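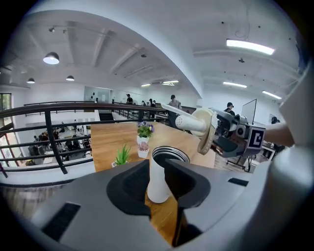
White tumbler, open top, with the upstairs table and the plants behind it.

Re: [upstairs] The table by the railing

Yuxi Duan wrote:
> Could we agree on what the upstairs table is for? I went up to
> spread out the Drakness drawings and had to work around three
> flower pots. I have nothing against flower pots. I would just like
> to know if it is a desk, a cafe or a garden, so I can stop asking
> every time. Also, are we supposed to be drinking up there? People
> sit right underneath.

Yuxi, all three, I'm afraid, and it has been since before the Vindus people moved in.

On the pots: the spiky green one belongs to Chunhua, who has kept it going through two office moves and will not hear a word against it. The pink succulent was a leaving present from someone who then didn't leave. The purple flowers are mine. I bought them as a cheap way of getting through January and have become more attached than I planned. They can all be moved. Please lift them by the pot and put them back on the table when you're done, and don't park them on the handrail "for a second," however wide and inviting that wood looks. The drop is onto Yichen's side of the floor and he has been very patient with us.

On watering, one person does it (me). Last fall we had a period when four kind people each watered the succulent's predecessor, and I'd like you to picture a sponge with leaves.

On drinks, see the dateline below for the official position, such as it is.

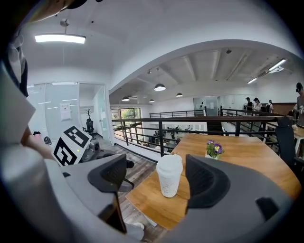 Ukcombe, 18/01/2023

Drinks are allowed upstairs. A paper cup with a lid is fine. A tumbler is fine too, but an open one goes toward the middle of the table, well in from the edge. I know a domed lid makes a person feel invincible. It is still a cup of coffee above somebody's keyboard, so slide that one back as well.

Whatever you carry up, carry down. The cups are the real trouble. Xiuying went up on Monday to clear the table before the Xiao visit and made two trips, and she tells me at least one of the cups had stopped being coffee and started being a project.

As for the wood, it marks. I spent up to 82 minutes of my one free evening on a single ring with oil and a soft cloth, and there is still a ring, only now it shines. Replacing the top was quoted to us at 200, which is 200 more than I have been given for it. So there are coasters on the way. Six of them, cork, ugly. Use them or Chunhua will get started on the history of the spiky plant.

Yuxi, if you need the whole surface for Drakness, tell the list the day before and I'll have the pots and the cups off it by nine. The black mesh chair up there is free to use, but if you change the height, Xiuying would like it put back.

Ismail Bouazza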